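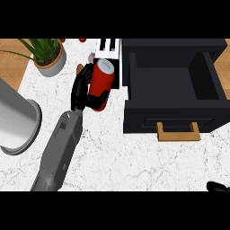 흰 대리석 조리대 위의 빨간 캔

등대지기의 왼손

하워드 블랙번의 소설을 다시 번역하기로 한 것은 2022년 8월이었다. 레몬 출판사의 편집부장이 전화를 해서 트러크포트 연작 1권의 판권을 샀다고 했다. 예전 번역본은 절판된 지 오래됐고 옛 번역자는 연락이 되지 않는다고 했다. 원고료는 많지 않았다. 나는 하겠다고 했다.

1권은 열다섯 살 때 읽은 책이다. 동네 도서관 이층 끝 서가에 있었고 표지에 항구 그림이 있었다. 트러크포트라는 항구 도시에서 아이들이 하나씩 말을 잃는다. 범인은 등대지기다. 등대지기는 아이들에게 친절하고, 사탕을 주고, 이름을 다 외운다. 마지막 장에서 등대 계단에 선 그가 왼손으로 난간을 잡고 "나는 너희를 조용하게 해 주었을 뿐이다"라고 말한다. 그 대목을 읽고 며칠 동안 불을 켜고 잤다. 어머니가 전기세 얘기를 했던 것도 기억난다.

원서는 굿올이라는 영국 출판사에서 나온 초판이었다. 레몬에서 PDF와 종이책을 같이 보내 주었다. 종이책은 417쪽이었다가 개정판에서 줄었다고 하는데 내가 받은 것은 줄기 전의 책이다. 나는 하루에 여덟 쪽씩 하기로 하고 첫날 다섯 쪽을 했다.

문제는 17장이었다. 등대지기가 계단에 서는 장면이다. 원문에는 손 이야기가 없었다. 난간 이야기도 없었다. 그는 외투 주머니에 두 손을 넣고 있었고, 대사도 달랐다. "밤에는 다들 조용해야지." 그 말이 전부였다. 그러고는 계단을 내려가 아이들 옆을 지나 밖으로 나갔다. 다음 줄에서 장이 끝났다.

나는 PDF에서 '왼손'을 찾아보았다. 네 군데가 나왔는데 모두 빵집 주인의 손이었다. 난간은 부두에 한 번 나왔다.

편집부장에게 메일을 썼다. 혹시 판본이 여럿이냐고 물었다. 오후에 답이 왔다. 개정판은 앞부분 날씨 묘사를 덜어낸 것이고 17장은 손대지 않은 것으로 안다고 했다. 마감은 그대로라는 말이 끝에 붙어 있었다.

그 주 토요일에 도서관에 갔다. 내가 다니던 도서관은 건물을 새로 지어서 이층 끝 서가라는 것이 없었다. 사서에게 옛 번역본이 있는지 물었더니 보존서고를 찾아보겠다고 했다. 이십 분쯤 기다렸다. 사서는 책은 없고 목록에 기록만 남아 있다고 했다. 등록번호 끝자리가 2715였다. 폐기 사유는 훼손이었다.

"파본이었나요?"

"낱장이 많이 빠졌다고 되어 있네요."

"몇 쪽이 빠졌는지도 나오나요?"

"그런 건 안 적어요."

사서는 상호대차를 권했다. 다른 도시의 도서관 한 곳에 한 권이 남아 있었다. 배송료가 있다고 해서 냈다.

책이 오는 동안 나는 16장까지 번역했다. 등대지기가 나올 때마다 손이 느려졌다. 그의 말투를 정하지 못했기 때문이다. 기억 속의 그는 존댓말을 썼다가 마지막에만 반말을 했다. 영어에는 그런 것이 없으니 옛 번역자가 정한 일일 것이다. 좋은 결정이었다고 생각했다. 그대로 쓰면 베끼는 것 같았고, 다르게 쓰면 나빠지는 것 같았다. 처음부터 반말로 해 보았더니 그냥 무뚝뚝한 노인이 되었다. 끝까지 존댓말로 해 보았더니 관공서 직원 같았다. 관공서 직원 쪽이 조금 더 무서웠다.

언니에게 전화했다. 언니도 그 책을 읽었다.

"등대지기 기억나?"

"아이들 말 뺏는 사람."

"마지막에 뭐라고 했는지 기억나?"

언니는 잠깐 생각했다.

"아무 말도 안 하지 않았나? 웃기만 하고."

"웃어?"

"이빨이 보였는데. 아닌가. 그건 다른 책인가."

언니는 조카 밥을 차려야 한다며 끊었다. 나는 원서에서 이가 나오는 대목을 찾았다. 13장에 있었다. 등대지기가 아이에게 치과에 가야겠다고 말하는 장면이었다. 나는 그 장면을 전혀 기억하지 못했다.

책은 수요일에 왔다. 도서관에서 문자가 와서 저녁에 찾으러 갔다. 표지에 항구 그림은 없었다. 회색 바탕에 제목만 있었다. 겉표지가 벗겨진 것인지 원래 그런 것인지 알 수 없었다. 집에 와서 식탁에 앉아 17장을 폈다.

"밤에는 모두 조용히 해야지요."

등대지기는 두 손을 외투 주머니에 넣고 있었다. 존댓말이었다. 그는 아이들 옆을 지나 밖으로 나갔다. 원문에서 빠진 것도 없고 더한 것도 없었다. 정확한 번역이었다. 두 군데쯤은 내 것보다 나았다.

나는 책을 처음부터 끝까지 읽었다. 새벽 두 시가 넘어서 끝났다. 왼손으로 난간을 잡는 사람은 없었다. 너희를 조용하게 해 주었다고 말하는 사람도 없었다. 등대지기는 한 번도 반말을 하지 않았다.

다음 날 블랙번에게 메일을 보냈다. 작가에게 직접 묻는 일은 잘 하지 않는데 레몬에서 주소를 알려 주었으니 써도 될 것 같았다. 번역에 필요한 것을 몇 가지 물었다. 빵집 주인이 쓰는 사투리가 어느 지방 것인지, 트러크포트의 부두가 나무인지 돌인지. 끝에 한 줄을 더 썼다. 혹시 17장의 다른 원고가 있습니까?

답은 열흘 뒤에 왔다. 길지 않았다. 빵집 주인의 사투리는 지어낸 것이고 부두는 돌이라고 했다. 자기는 트라사이드라는 마을에 사는데 거기 부두가 돌이라서 그렇게 썼다고 했다. 17장에 대해서는 이렇게 적혀 있었다.

"그 장은 하루 만에 썼고 고친 적이 없습니다. 그가 손을 주머니에 넣은 것은 내가 손을 어디에 두어야 할지 몰랐기 때문입니다. 독자들이 그 장면에 대해 가끔 편지를 보냅니다. 등대지기가 아이의 뺨을 만졌다는 분이 있었고 노래를 불렀다는 분도 있었습니다. 한 분은 등불을 껐다고 했는데 나는 그것이 마음에 들어서 그렇게 쓸 걸 그랬다고 생각했습니다. 당신이 읽은 것은 무엇이었습니까?"

나는 왼손과 난간에 대해 썼다. 대사도 영어로 옮겨 적었다. 옮겨 놓고 보니 평범한 문장이었다. 한국어로는 그렇지 않았다. 마지막에만 반말이 되는 것을 설명하려고 했는데 세 줄을 쓰고 지웠다. 대신 그 사람이 끝에 가서 말투를 바꾸었다고만 썼다.

블랙번은 거기에는 답하지 않았다.

번역은 마감보다 나흘 늦게 끝났다. 원고지로 거의 800매였다. 등대지기에게는 존댓말을 쓰게 했고 두 손은 주머니에 넣었다. "밤에는 다들 조용히 해야지요"라고 했다. 옛 번역의 '모두'를 '다들'로 바꾼 것은 내가 17장을 먼저 그렇게 적어 두었기 때문이고 다른 뜻은 없다. 편집부장은 등대지기가 좀 심심하지 않으냐고 했다. 원문이 그렇다고 했더니 알겠다고 했다.

교정지가 왔을 때 17장 여백에 연필로 물음표가 하나 있었다. 교정자가 남긴 것이었다. 전화를 걸어 무슨 뜻이냐고 물었다.

"여기요, 원래 난간 잡고 있지 않았어요?"

교정자는 나보다 열 살쯤 어린 사람이었다. 어디서 읽었느냐고 물으니 초등학교 때 학급문고에 있던 책이라고 했다.

"어느 손이었어요?"

"손이요? 글쎄요, 어느 손인지는 모르겠고요. 제가 다른 책하고 헷갈린 것 같네요. 지울게요."

나는 그 책 표지에 항구 그림이 있었느냐고 물었다. 교정자는 표지는 기억나지 않는다고, 앞장이 뜯겨 있었다고 했다. 그리고 22장에 띄어쓰기가 걸리는 데가 하나 있다고 해서 우리는 22장으로 넘어갔다.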